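Somora Trade Center
Stone Surfaces, Unit 8: Clamping on Polished Slab

Read this before the shop session. Bring safety glasses and closed shoes. The shop opens at 8 and the saw area stays locked until the slabs are on the benches.

Why clamping matters

A polished slab chips at the edge and scratches on the face. Most damage we see comes from clamps put down carelessly or tightened too far. Stone does not give the way wood does. When it fails, it fails all at once.

Parts of the C-clamp

Frame: the rigid C-shaped body. Many frames have an I-beam profile, with raised edges and a recessed channel between them, so the frame resists bending without being solid all the way through.
Screw: the threaded rod that closes the clamp.
Boss: the thick threaded section of the frame that the screw runs through.
Swivel pad: the foot at the end of the screw. It should turn freely.

Procedure

1. Wipe the slab and the clamp. Grit under a frame will mark the polish.
2. Put a pad under both contact points.
3. Run the screw in by hand until it touches — then add a quarter turn.
4. Use 2 clamps on any piece longer than your forearm. 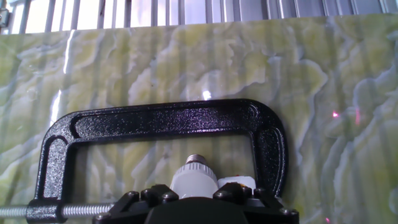
C-clamp lying on a polished slab with green, yellow and pale gray marbling. Note the channel molded along the frame and the fine threads on the screw.

Between uses, hang clamps on the rack in Room 337. Report bent screws or cracked frames on the Fammont sheet by the door.

Reading for next time: Debnath workbook, section on edge profiles.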